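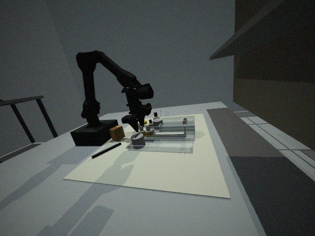
*The arm in simulation, with its gripper over the bottles at the cream sheet.*

Aravind Rajan keeps the house rules for bench robots at Drastbridge on 2 sides of paper. He wrote the first version in January and has changed it 3 times.

"The old one was far too long," he says. "People signed it and put it in a drawer."

The rule he gets asked about most is that every new task is run in simulation before anyone tries it on a real bench. The virtual table has to carry the same sort of clutter as the real one, including glass-like trays and small capped bottles. Rajan turns down files with a bare table.

"If your arm only works with one cube on a clean top, I don't want to see it yet. Put a pen down. Put something clear in the way."

A task needs 300 runs in a row without a knock before it can move on. Nia Pritchard, who checks the logs, thinks the number is a bit low for clear containers.

"Clear things are where the trouble is," she says. "The depth readings go wrong and the gripper comes in at a bad height. I'd ask for more runs and I'd change the light each time. Strong shadows should be in there as well."

Rajan agrees about the light. He is less sure about the extra runs, which tie up the machines overnight. For now the sheet asks for three light settings and leaves the total alone.

Pritchard also wants near misses written down. Run 3443 on the Alva task passed, but a fingertip went very close to a cap. Under the present wording that counts as clean.

"It didn't touch, so it's a pass," she says. "I still wrote it up."

The next version, due in September 2018, will set a smallest allowed gap between the gripper and anything it isn't meant to pick up. The two of them have not yet agreed on the figure. Rajan wants to hear from the bench staff first.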